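Threads > Robotik > Datensammlung

Zuletzt aktualisiert: 2021-01-11

Myung-ja Cho

1/ Kleiner Werkstattbericht. Ich sammle zurzeit Beispiele für ein lernendes Greifsystem. Der Greifer wird von Hand geführt, es hängt also kein Arm dran. Ich mache die Bewegung vor, die Kamera am Griff nimmt auf, später soll ein Modell daraus lernen.

2/ Das Projekt heißt bei uns Gratel. Wir sind zu dritt: Mal-soon Koo kümmert sich um die Auswertung, Prasertsri um Hardware und Ersatzteile, ich nehme auf.

3/ Stand heute: 327 brauchbare Durchgänge. Brauchbar heißt: Anfahren, Schließen, Anheben, Ablegen, alles in einem Stück und ohne Nachgreifen. Durchgänge mit Nachgreifen heben wir auch auf, aber in einem eigenen Ordner.

4/ Aufgenommen wird in Wohnungen. Im Labor hatten wir eine graue Platte und gleichmäßiges Licht, und das Modell konnte hinterher genau das: graue Platte bei gleichmäßigem Licht. Auf einem geblümten Laken hat es danebengegriffen.

5/ Weiche Unterlagen sind ein Thema für sich. Auf dem Tisch stoppt die Fingerspitze an der Platte. Auf einer Matratze drückt man sie hinein, ohne es gleich zu merken, und die aufgezeichnete Höhe stimmt dann nicht mehr mit der Auflage überein. Mal-soon hat dafür jetzt ein eigenes Feld in der Tabelle.

6/ Schaumstoff ist im Moment das häufigste Objekt. Er gibt nach, hat je nach Zuschnitt keine zwei parallelen Seiten und ist so leicht, dass er beim Anfahren gern verrutscht. Ich gehe deshalb langsam ran und schließe erst, wenn beide Backen auf gleicher Höhe sind.

7/ Eine Sitzung hat bei mir 24 Durchgänge, danach Pause. Ohne Pause werden die Bewegungen schlampig, und das sieht man in den Kurven. Nach jedem Durchgang lege ich das Objekt anders hin, drehe es oder stelle mich auf die andere Seite vom Bett.

8/ Schatten: Der Greifer wirft bei Licht von oben seinen eigenen Schatten auf das Objekt. Am Anfang habe ich versucht, das zu vermeiden. Mal-soon wollte es ausdrücklich drinhaben, weil es im Einsatz genauso vorkommt. Also bleibt die Lampe, wo sie in der Wohnung hängt.

9/ Aufräumen tue ich vorher nicht. Kissen, Kleidung, was eben liegt, bleibt liegen, solange es nicht im Greifweg ist. Gesichter und Papiere mit Namen dürfen nicht ins Bild, darauf achte ich vor dem Start.

10/ Zur Technik, weil gefragt wurde: zwei Finger, Gelenke mit Metallstiften, Backen mit dunkelblauer Auflage. Staub und Flusen sammeln sich schnell. Prasertsri will, dass ich nach jeder Wohnung putze. Mache ich meistens.

11/ Offen ist noch, wie viele Beispiele pro Unterlage reichen. Mit Jandard haben wir verabredet, im April eine Zwischenauswertung zu machen. Bis dahin kommen 4 weitere Wohnungen dazu, Teppich und Sofa fehlen noch ganz.

12/ Zum Schluss ein Bild aus einem Durchgang mit Schaumstoff auf dem Bett. Fragen gern hier drunter, ich antworte abends.

Diese Seite verwendet Cookies. Mit der weiteren Nutzung stimmen Sie dem zu. Einstellungen | Akzeptieren
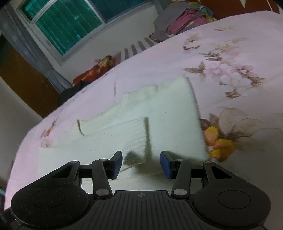

Anfahren auf den Schaumstoffblock, Finger noch offen.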